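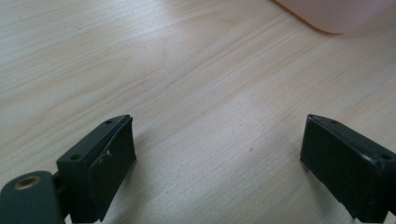 README - Tatura open day recordings

Hand-held gripper demos, box task. Recorded during the open day, 21 September 2020, at the Trusuvden building.
Maintainer: Iara Ibarra
Floor lead on the day: Baltasar Acuña
Status: usable, not finished. Read Known problems before you train anything on it.

Quick summary

537 episodes on disk. 61 of those are flagged and should be skipped unless you have a reason. Two-handed, one person, one gripper in each hand. No robot arm moving in any of it. Sessions were run in front of visitors, so the pace is uneven and people get talked to in the middle of an episode. Where somebody stopped to answer a question we left the pause in.

Tatura is the name of the recording setup and of the data that comes out of it. Iturra is the older set, from January, one hand only. Don't mix them without reading the section on formats.

What is in the folder

episodes/ one folder per episode, numbered from 0
flags.csv the flagged ones with a reason code
people.csv who was holding the grippers (initials only)
notes/ typed up from paper by Damián, spelling is his
tools/ reader script, trim script, one plotting script that needs cleaning up
CHANGES short, see the end of this file as well

Each episode folder has the video from both grippers, the head view, gripper opening over time, poses, and a small text file with start and stop marks. Head view is missing in some of the early ones. The reader returns None for it and does not crash, please check for that in your own code.

The open day

Doors at ten, first group was early. Groups were capped at 13, which was too many for the space, next time fewer. Each group got a short talk from Gwilym Powell on why we record people with hand-held grippers first and move to the arms later, then a live round of the box task, then questions. After that anybody who wanted could try. Most did! Kids were better at it than the adults, no surprise to anyone who has watched a seven year old with a claw machine.

Gwilym's talk is not in the data. There is no audio at all. People asked about this on the day so: cameras were recording, mics were off, there was a sign at the door and on the desk.

Visitor attempts are NOT in episodes/. They were practice only and were not saved. Everything in the set was done by one of our own people: Damián, Baltasar, Iara or Auður. Initials in people.csv are DE, BA, IA, AA. Yes IA is Iara Ibarra, should be II, Damián typed it wrong and by the time we saw it the scripts all depended on it. Leave it.

The task

One table, one small box with a hinged lid, one small object. Both grippers in hand. The versions:

open: lid closed at start, ends with lid open
put: lid open, object on the table, ends with object in the box
take: lid open, object in the box, ends with object on the table
close: lid open at start, ends with lid closed
full: open, put, close in one go

The left gripper is supposed to steady the box when the lid is being worked and otherwise stay out of the way over the table. In practice everybody does this a bit differently. Auður parks the left one way out front. Baltasar keeps it hovering and it shows up in the right gripper video a lot. We did not correct anybody. If you want one clean style, filter on people.csv and take AA.

Start pose is grippers open, tips over bare table, hold still until the tone. The hold is part of the episode. tools/trim will cut it if you pass the hold option, default is to keep.

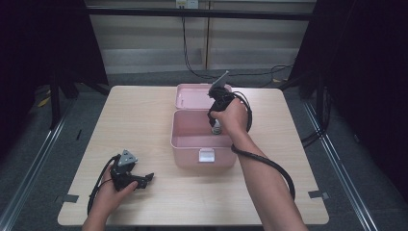 Head view, box task. Right gripper at the open box, left one held over the near side of the table.

"put" and "take" look the same in a single still. Go by the label and not by what you think you see in one frame, we had two people relabel a batch by eye and they got it backwards.

Setup notes

Table stays put. Tape at the table edges, leave it alone, if it comes off tell Baltasar and do not just stick a new bit down where it looks right.

Cables. Each gripper is wired and the cable has to have slack or it pulls on the wrist. Make a loop, check that you can reach the far side of the table with it, then start. Right hand cable ends up on the table in a lot of episodes. It is in view, it is fine, the object getting pushed by it is not fine (flag code C).

Curtains closed. One group asked for them open to see better and the exposure went all over the place, those are flag code L.

Visitors stay behind the line. Gwilym stood on it most of the day which worked.

Gripper opening is logged as a fraction. 0 closed, 1 open. Zero it before every session, not once in the morning. We zeroed once in the morning. See below.

Formats

Same layout as Iturra with these changes:

- two gripper streams, left/ and right/, Iturra only has one and calls it hand/
- opening is a fraction now, Iturra has it in millimeters
- poses are relative to the first frame of the episode
- head view is new
- labels are the words above, Iturra uses numbers

tools/reader handles both. Pass the set name. If you don't pass it, it guesses from the folder layout and it has guessed wrong before on an empty folder.

Nullberg is the converter that takes either set into the training layout. It lives in its own repo, ask Auður Ásgeirsdóttir for access. Run it on a copy. It renames things in place, this is a known complaint and she knows about it.

Flags

C cable touched the object or the box
D dropped object, episode stopped early
L light changed during episode
P person walked into the head view
S sync off between grippers
X other, see notes/

An episode can have more than one. The 61 are counted once each. D is the biggest group I think, haven't done the breakdown yet, somebody please do the breakdown.

Drops where the person picked the object up again and finished are NOT flagged. Those are useful and we want them in. Only flagged if the episode was stopped.

Known problems

1. Opening drifts on the left gripper through the afternoon. Closed does not read 0 any more by the last sessions. Subtract the minimum per episode as a stopgap. Proper fix is in progress (Damián).

2. Sync. Head view starts a little after the grippers. The start mark is right for the grippers, head view needs the offset from the text file. Reader applies it if you ask for synced=True. Default is off becuase the offset is missing for the first few.

3. Right gripper video has some blurry stretches, quick wrist turns mostly. Not flagged.

4. One box. One table. One place. A model trained on only this is going to know this box very well and that is about it. Mix it with something else.

5. Everyone recorded is right handed.

6. notes/ refers to "the tall group" and "the school group" a few times. That is how Damián kept track of the day, you can match it to episode numbers using the times in the same file.

7. "full" episodes are long and visitors were asking things, so there are pauses. Don't read the duration as a measure of how hard the task is. Same goes for comparing people by speed. Please don't.

Questions that came up on the day

Writing these down while I remember, we'll get them again at the next one.

Why not just drive the arm directly? You can, it is slower to collect and people get tired. With the gripper in your own hand you feel when you've got the thing.

Does the robot copy the person exactly? No. It learns from many tries, and what it does with a new starting position is up to the model. Sometimes good sometimes not.

Can it do my dishes. Asked in every group. Gwilym has an answer, ask Gwilym.

Are you recording my face? The head view points down at the table, but anybody walking past behind it could end up in shot. Those are the P flags. P episodes are being held back from any outside sharing until Iara has gone through them one by one.

How heavy is the gripper? Try it. Everybody says lighter than they thought and then ten minutes later they put it down.

Use and sharing

Inside the group: go ahead, no need to ask, tell us if you find something broken.
Outside: ask Iara first. Skip P episodes in any case. Do not post the head view videos.
Credit as "Tatura, open day set" and name the four people who recorded.

To do

- flag breakdown per code
- left opening fix, then re-export
- fill in missing sync offsets, if the raw files still have them
- go through P
- plotting script, it has Baltasar's home folder hard coded in it
- short version of this file for the desk at the next open day, one page, large type

Changes

v2 flags.csv added, three mislabeled "take" episodes fixed, readme writen properly
v1 copied off the recording machine, no flags, no readme

Problems or questions to Iara, or leave a note in notes/ with your name on it. Notes without a name get ignored, we have a few already.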